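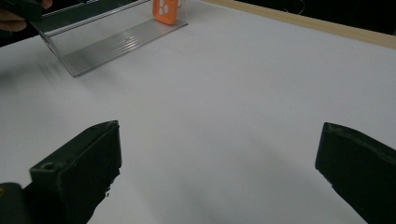

Zurnetti hand grippers: 25 shifts at the packing table

Zurnetti sells these in pairs, one for each hand, with a cable running back from each. The pitch our Daltport office swallowed is that you do your usual job through them, and later a machine does it for you. Our usual job is phone cases, on and off clear stands.

I'll give them this much: the jaws pick up a case without fuss once you've got the knack. But fingers are faster. The cables sit on your wrists all shift, and the finger tips are small and square, so thin edges are a pain. Everyone on our table has slowed down, and the target of 151 cases hasn't moved.

What bothers me more is the pay grade. We're teaching now as well as packing, and the rate is the same. I asked what happens to the table when the teaching is finished and was sent a leaflet.

Two stars, both for the grip. 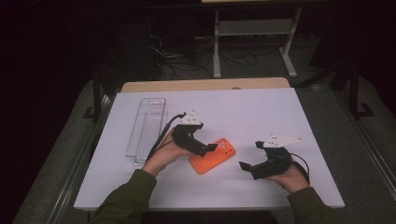 Comments (1)

Hodoroagă: We had them for 13 weeks and I'd go to three stars. My thumbs hurt less than they did with bare hands. You're right about the target though, ours only came down after we all complained in August.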